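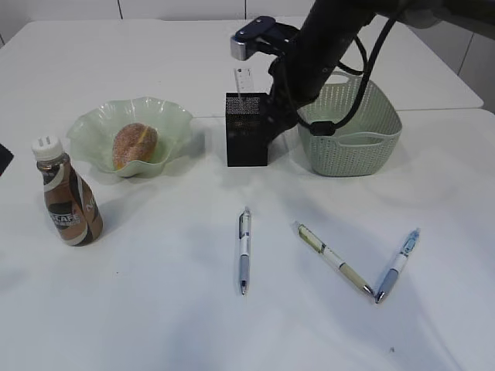
Visit Report: Valve and Actuator Test Shop, Fluvirbridge
July 2019

The Fluvirbridge shop overhauls control valves, pressure relief valves and pneumatic actuators for pipeline stations and small gas plants. It opens its floor to customers once a year. I attended the morning session, which covered receiving, teardown, seat lapping and the test bays. The afternoon was a sales presentation and I skipped most of it.

Access is from the Grastside road, through the second gate. The first gate is for trucks only and the sign is easy to miss. Visitors sign in, get safety glasses and a hard hat, and watch a short film on compressed gas hazards. Steel-toed shoes are required and the shop does not lend them. Two people in our group had to stay behind the yellow line for that reason.

Receiving

Valves come in on pallets through the east door. Each one gets a metal tag with a job number before the crate is fully opened. The tag stays wired to the body through every step, including blast cleaning. Small parts travel in a lidded tray with the same number. The shop used to use paper travelers in plastic sleeves and still has a rack of them by the door, but the tray number is now the record that counts.

The receiving technician checks for trapped pressure and for process residue. Any valve from sour gas service has to arrive with a decontamination certificate. Without one it goes to an outdoor cage and waits. There were several in the cage on the day of the visit. The shop charges storage after 16 days, a point that raised some comment from the customers present.

An as-received test is done before teardown if the valve is clean enough. For a relief valve this means raising inlet pressure slowly and recording where it first opens. Owners who run interval-based maintenance should ask for this number every time. A valve that opens well above its set pressure on arrival has not been protecting anything, and the only way to learn that is to test it dirty.

Teardown and inspection

Teardown is done at fixed stations with hydraulic vises. Bodies are blasted with fine glass bead, and the seating surfaces are plugged or masked first. Stems are checked for runout between centers. The reject limit depends on the valve size and the shop works to the manufacturer's figure where one exists. For older valves with no surviving paperwork it uses its own table, which was posted on the wall and looked conservative.

Springs are measured for free length and squareness, then compressed and measured again. I asked how many springs are replaced on a normal job. The answer was that spring replacement is less common than most customers expect, and that soft goods and guide wear account for most of the parts bill. Corrosion under the spring washer is the usual exception, mostly on units installed outdoors with a missing cap gasket.

Lapping

Flat metal seats are lapped by hand on cast iron blocks, using three grades of compound. The blocks are themselves reconditioned at the end of each shift. Flatness is checked with an optical flat under a single-color light. We were each allowed to look at a finished disc. The bands were straight and evenly spaced across the full seat width.

The shop has a lapping machine for larger nozzles. It is used for roughing only, and the last grade is still done by hand. The reason given was edge rounding on narrow seats. I have seen machine-finished seats hold well in steam service, so I would treat this as a shop preference.

Test bays

There are 7 bays. Four run on nitrogen, two on air and one on water. The nitrogen bays are fed from a bank of receivers behind a concrete wall, charged by a three-stage reciprocating compressor. The compressor is an older machine with a belt guard that has been repaired more than once, but the interstage gauges read steadily and the oil looked clean in the sight glass. Condensate drains are manual. I would put timers on them.

Data is collected by a system the shop calls Vi. It logs inlet pressure, records the opening point and produces the certificate. The operator cannot type over a pressure reading. He can add a note or void the run, and voided runs are kept. The gauges are compared against a dead weight tester every 90 days, and the last comparison was posted at each bay. All the stickers I checked were in date.

We watched a pilot-operated relief valve being set. The first two pops were low. The adjustment was made, the cap was left loose, and three consecutive pops were recorded within tolerance. Seat leakage was then checked by bubble count at 90 percent of set pressure. The valve passed and was sealed with wire and a lead slug.

Noise in the bays is considerable. Plugs are provided at the door, but muffs over plugs would be better for anyone standing near an air pop. There is a horn before each test.

Actuators

The actuator area is smaller and shares a crane with the Prultham line, the shop's own range of spring-return actuators. Diaphragm cases are leak tested with soap solution. Stroke testing uses a position transmitter clamped to the stem, and the plotted curve is supplied with the job. Friction shows up clearly as the gap between the opening and closing traces. Customers who get these curves should keep the first one as a baseline. Later curves mean little without it.

Lead time and other points

Standard turnaround is quoted at around 33 working days in the busy season. January is the slack month and jobs sent then move faster. Rush work is accepted at extra cost, and soft goods kits supplied by the customer are accepted if they are sealed and within shelf life.

Items I would follow up before sending work:

Confirm that as-received testing is included in the quote. It is a separate line.
Ask for the Vi data file as well as the printed certificate.
Send decontamination papers ahead of the pallet.
State the service gas and temperature, even for a valve the shop has seen before.
Check who supplies flange protectors for the return trip.

Parking is limited to the gravel lot across from the second gate.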